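Minutes of the Extraordinary Meeting, Simulation and Safety Group
Orklow Project
Held online, Sunday, May 24, 2020

Present: simulation team (all), controls team, safety rep, one observer from Mladenović. Apologies: hardware, who said it was Sunday.

1. Previous minutes

Accepted, with one correction. The last set recorded that the dining room test was "stable". Please read "stable until the weekend".

2. The fault in run 488

Controls took the meeting through what happened. The dining room job has the simulated robot drive in, stop short of the table and bring both hands up to the ready pose before it picks anything. In run 488 the hands came up as planned. The balance estimate then slipped, the controller decided the floor was somewhere else, and the base began correcting for a lean it did not have. By the time it had finished correcting, it had one.

The watchdog should have cut the motors at this point. It logged a polite warning and carried on, and went on logging the same warning 1523 times. The safety rep asked whether anyone gets an alert when this occurs. Controls said yes, by email, to an address belonging to the Drevness office, which closed last winter.

Simulation asked that the minutes show the room model was not at fault. Controls asked that the minutes show this had not been settled. Both are shown.

3. Review of the head view

The group looked at the head view with the hands at ready. The grippers are facing each other with their fingers up, which is the pose we asked for. The room is at an angle nobody asked for. The door frame comes down on the diagonal and the long table slopes off with its blue vase still on top. There is a chair frame lying on the parquet on the right. Simulation could not say if the robot had knocked it over or if it was loaded that way, as contact logging was switched off in April to save disk space. Agreed that the disk space is no longer a comfort.
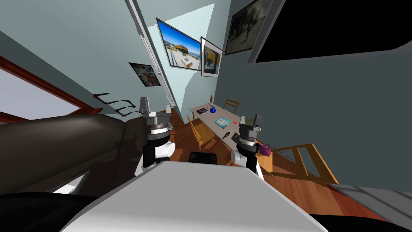 4. Could it happen on the real robot?

Yes, said controls. The real unit runs the same Wedetach balance package and the same watchdog settings, copied across by hand.

The Mladenović observer asked what the real one weighs. Hardware being absent, the figure was not available, but "more than you want on your foot" was offered and accepted for now.

The safety rep proposed that the real unit stay powered down until the watchdog has been shown to stop it. Carried. Simulation pointed out that the building is shut and the unit has been powered down since March. The motion stands anyway.

5. Proposed fix

Controls will change the watchdog so that a lean past the limit cuts the drive motors and holds the arms where they are. There was a long discussion on whether holding the arms is wise if the whole robot is on its way over. No agreement. Both behaviours to be tried in simulation, 36 runs each, same room, same start point.

Simulation will also replay the 1370 earlier runs that were marked as passes and check them for the same warning. Asked how long this would take, simulation said it depended on how bad the news was.

6. Actions

Controls: watchdog change, ready for review by the first week of June.
Simulation: contact logging back on today. Replay of old runs. Check whether the chair starts upright.
Safety rep: alert address to be changed to one that a person reads.
Hardware: to be told about item 4.

7. Other business

The observer asked if the pictures on the walls of the dining room were needed. Simulation said the vision tests want some clutter. The observer said the one with the blue sky was rather nice.

Request for a biscuit budget deferred until there is an office to eat them in.

8. Next meeting

First week of June, on a weekday, at the request of everybody.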